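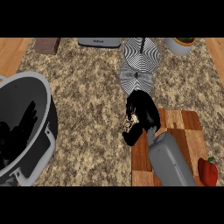 I've now spent most of a summer telling two robot hands to put things in a bucket, and I have opinions.

It started in June, when Mireille Akl rang me up and asked if I wanted to try out hands. She runs the simulation side at Nandlow, a small outfit that tests grippers for people who can't decide which one to buy, and she needed somebody who'd never driven a robot before. I'd never driven a robot before! I said yes before she got to the part about the headset giving you a sore neck.

The way Nandlow does it, you don't touch any hardware for the first few weeks. Everything happens in a simulated room, with a speckled rug for a floor and a pile of household stuff scattered over it – a red pepper, a checkered cutting board, a flowerpot, a couple of zebra-striped discs that still make my eyes swim. You get two arms and a big bin, and off you go. Same room, same physics, and only the hands on the ends get swapped.

I tried two. The first was the Jumum, a plain pincher with a pair of flat pads, and I loved it for all of one afternoon. Point it, close it, lift. Blocks were a breeze. Then I went after one of the discs, lying flat on the rug, and chased it around like a kid going after the last pea on the plate. The pads need an edge to get under, and a flat disc doesn't give you much of one.

The second was the Khasawneh, a black hand with proper fingers, and we did not get along at first. There's just so much of it. When you're looking straight down from above, the fingers cover up whatever you're reaching for, so you're steering by memory for the last little bit (Mireille says everybody complains about this, and then everybody gets used to it, and she was right on both counts). Dark fingers inside a dark gray bin are worse. I'd leave the left hand parked in there, forget how deep it was, and then swing it up into the rim.

But oh, the soft stuff. Give that hand a crumpled, awkward little thing with no good side to grab and it just curls around it. You don't have to line anything up. I'd close the fingers in more or less the right place and most of the time I came up holding something, which I can't say for the pincher.

We did 80 tries per hand on my last round, all of them pick up, carry over the rug, drop in the bin. The pincher was quicker on anything with straight sides. The fingers won on everything else, and by the end I was reaching for them even when I didn't need to. My best run scored 97 on Nandlow's own scale, which goes up to a hundred and is apparently very stingy about drops.

Would I buy one? The people at Plernside, who are paying for the comparison, want hands for packing mixed boxes, and the fingered one costs 3,000 dollars more per arm. For mixed boxes I'd pay it. If all I ever packed was bricks, I'd take the pincher and spend the difference on a better chair.

The real hands get bolted on next, and Mireille wants me back for that on 29th September. I've asked for a lighter headset.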